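Feb 24, 2022
By Philomena Essien

Research Assistant, Money Markets and Reserves (fixed term)

The Joseck Institute is looking for a research assistant to join its money markets team. The post is full time for two years, starting in April, and is based at our main office with up to two days a week worked from home.

The team studies how central banks manage their balance sheets and what that does to short-term interest rates. Over the next year most of our time will go on a project about the demand for bank reserves. We want to find out how far reserves can fall before overnight rates begin to move, and whether the answer differs between large and small banks. The project is led by Giuliana Correa. Sihan Cao looks after the data.

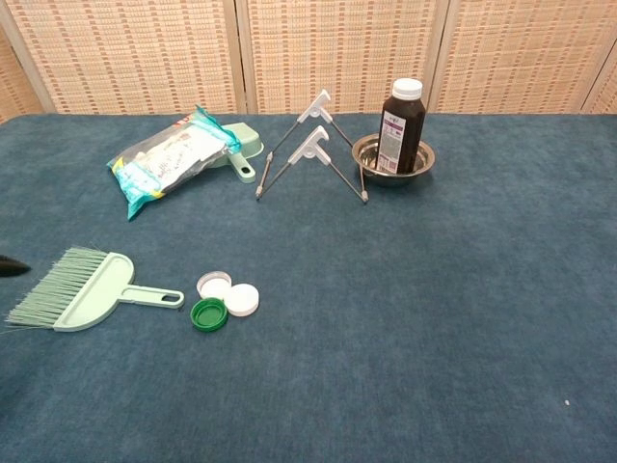 Items on a carpeted tabletop, with a woven screen behind.

What the work involves

You will keep our daily series of overnight rates, repo rates and auction results up to date, and check them against the published sources. You will write and run code for the team's regular charts. You will help with estimation work, mostly panel regressions and some simple event studies around policy announcements. You will also draft the data notes that go out with each working paper. These are short, but outside readers rely on them and they have to be right.

The first few weeks are mainly spent learning the existing code, which is in R with some older parts in Stata. We plan to move the Stata parts over by the end of the year and the new assistant will do a good share of that.

The post does not involve forecasting or giving views on the markets to the press.
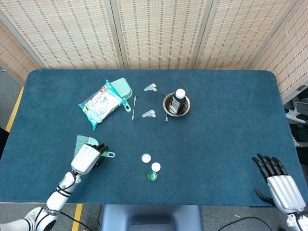
Do I need a master's degree to apply?
A first degree in economics, statistics, finance or a similar subject is enough, provided you have taken at least one full course in econometrics. Applicants in their final year may apply if they will have finished all their exams before the start date.

What we are looking for

You should be able to clean and join large data files without close supervision, and to write code that someone else can follow. You should know in broad terms how a central bank sets its policy rate and what a repo is. Experience with Treasury or gilt data would help. A second language is not needed.

Terms

The working week is 35 hours. Staff on fixed-term contracts have the same leave and pension terms as permanent staff. The post cannot be extended beyond the second year, but past assistants have been given time to prepare applications for doctoral study or for other jobs. We will cover the fee for one outside course, up to the limit set in the staff handbook.

How to apply

Send a CV, a cover letter of no more than two pages and a sample of code you wrote yourself. The sample can be from coursework. Please also give the names of two referees, who will only be contacted if you are called for interview. Interviews will be held by video and include a short data exercise lasting 50 minutes.

Applications close 14 days after the date of this notice. Questions about the research should go to Giuliana Correa, and questions about pay, visas or adjustments at interview to Cameron Ormsby in the staff office.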